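Open day at Juren, with banana 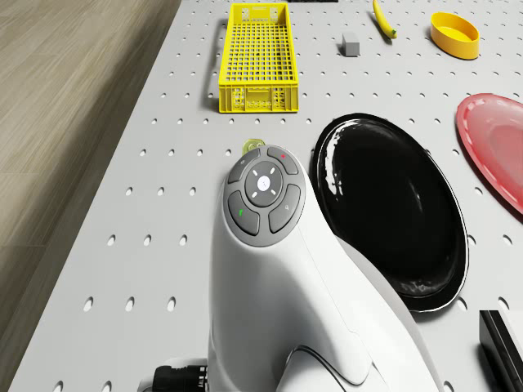
I drove 400 miles in November to watch a robot clear a table, a thing I avoid doing at home for free. Juren opens its lab once a year and my friend Katherine Echeverri had a spare pass. Half the demo runs in a simulator they call Kanik, so we started at a big monitor, looking over the robot's shoulder at a white table full of holes. The job was to get the banana into the yellow crate. I asked why the banana had been put way out past the black plate, next to a yellow bowl, and Dirceu Miranda, who was driving, told me the easy layouts were boring. Fair enough. He has run this one 2,000 times and still leans toward the screen.

Then we went next door for the real arm, which has the same four gray buttons and costs more than my car. Katherine got to press one. I got a tote bag and a cookie, and a form asking if I'd like to hear about careers. I'm 58, but I filled it in.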